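Forum > House & Home > Laundry and Linens

Topic: Getting starch buildup out of an old tablecloth??

hemlinehattie
ok so I inherited a pile of table linens and the big white one feels like cardboard. Years of spray starch I think. Washed it twice on warm, still stiff, and now theres a yellowish line along every fold. Dinner for 9 coming up in August and I want to use it. Do I soak? Boil? Give up and buy one?

pressandfold
Soak. Cool water first, overnight, no soap. Change the water in the morning and go again. You'll see it cloud up. Then oxygen powder in warm water, at least 6 hours. Fold lines are usualy old starch that browned, not stains.

tubbs_172
disagree on the cool water. Hot gets starch out faster. I do mine in the bathtub as hot as the tap goes, 30 minutes, drain, repeat. Never lost one yet.

pressandfold
Hot is fine on plain cotton. Colored embroidery though – no. Seen red thread bleed all over a white ground, and you don't get that back.

quietkettle
Seconding cool. Mine has lace borders and embroidered flowers and I'm careful with it, even though it's out on the table every day of the week. Red is the one I worry about. Test it first: damp white rag, press on the red bit for a minute, look at the rag. Any pink at all and you keep the water cold and skip the powder. 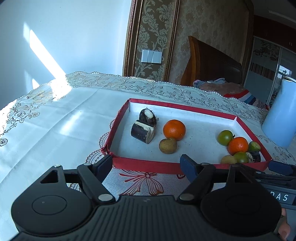 Also lace shrinks different from the middle part. Mine went wavy along the edge after one hot wash (my fault, in a hurry). Took ages with a damp press cloth to get it mostly flat again. So now cold, mesh bag, no spin, roll it in a towel.

hemlinehattie
mine has no color on it, just white on white. Does that change things? And what brand of powder, the store by me only has Coseck

pressandfold
White on white is easier. Coseck is ok, dissolve it all the way before the cloth goes in or you get spots. Still wouldn't go hot on lace.

tubbs_172
Coseck left mine scratchy. Getstead is better, costs more. And I still say hot.

oldspoolbox
Can we talk about why it was starched before storing. Don't do that. Starch in the closet = bugs and yellow lines. Wash, dry, roll it on a tube, starch only when you're about to use it. Had to throw out more than one because of this.

tubbs_172
my grandmother starched everything before putting it away and hers are fine

oldspoolbox
Lucky closet.

hemlinehattie
update – did two cold soaks, water looked like skim milk both times. Much softer already. Lines are fainter but there. Powder goes in tonight. Will iron it damp, face down on a towel so the stitching doesnt get squashed, unless someone yells at me

quietkettle
Face down on a towel is right. Two towels if it's thick.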